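4.2 What pale grain hides, and what it doesn't

The first round of the Urondale table survey taught us that people will call a table clean from across a room and then refuse to put a sandwich on it. We had planned to treat these as one judgment. By the second week the two scores had drifted so far apart that we gave each its own column and moved the word "clean" to the top of the list of terms to be used with care.

The survey covered 189 tables in offices, break rooms and one dance school. Each table was scored twice on a scale from 0 to 100, once from the doorway and once from a chair. Raters were asked how clean the top looked and whether they would eat from it directly, a question that several found insulting and all answered. Ottar Halvorsen scored the Ornen building alone, including the basement, and his numbers are a little lower than everyone else's throughout. We have left them as they are. Having seen the basement, we would not argue with him.

Color did most of the work from the doorway. Pale tops scored higher than dark ones even when the same measured amount of dry crumb had been put on both, a result that will surprise no one who has owned a black coffee table. The more useful result concerns grain. Plain pale tops lost their advantage as soon as the rater sat down, while pale tops with strong figure in the wood kept a good part of it. A crumb on a plain white surface is a crumb. On a streaked one it has somewhere to belong.

Figure 3 gives a fair idea of the kind of surface we mean. The grain is fine and wavy, it bends in broad arcs, and near the middle it closes into a long oval swirl. Lighter and darker bands take turns, with a faint pinkish beige between them. Raters given tops of this type tended to follow the swirl first and look for dirt second, and some did not get as far as the second part. Gerardo Dagdag, who coded the interview notes, has a category called "admires wood, forgets task." It was meant as a joke and had to be added to the code book in October.

Gloss complicates matters. A slightly shiny finish picks up soft light and washes out part of the grain, so that one region of a table may look bright and nearly blank while the corners stay warm and tan. This matters for wiping. In the Plurell sessions people went over the bright region again and again and left the corners to fend for themselves. Asked why, they said that the middle was where the dirt was. We had spread the crumb evenly, with a sieve, and had a form to prove it. What the middle had was glare, and glare attracts a cloth at least as well as jam does.

Two warnings should be attached to these results. First, we used a single test crumb, made from 3000 grams of toast that was dried, ground and kept in labeled jars until one jar was mistaken for breading. Its color sits close to the darker bands of a blond top, and a beet-based crumb would very likely tell another story. Second, grain direction was not controlled. Where the lines ran across the rater's view, they seemed to guide the hand from side to side, and where they ran away from the rater we saw more circles. We say "seemed" because the raters were also told that lunch would follow, and a person's wiping style is not at its most natural with lunch in the next room.

The Cho scoring sheet, which we adopted for its simplicity, asks for one number per table. We now think it needs at least two, one for the part of the top that catches the light and one for the part that doesn't. Splitting the sheet made scoring slower and the raters less cheerful, but it brought the seated scores much closer to the weighed crumb. It also ended a long disagreement in our group over a table in the second-floor break room, which had been called spotless and disgusting on the same afternoon by people sitting at opposite ends of it.

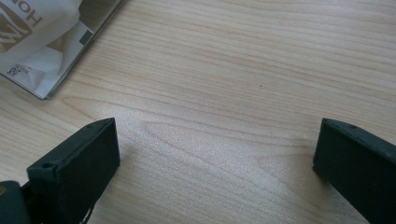
For the rest of the paper, then, a table gets two scores, and the word "clean" is used only for tops that have been wiped in front of a witness. Section 4.3 repeats the comparison on dark tops, where the crumbs win.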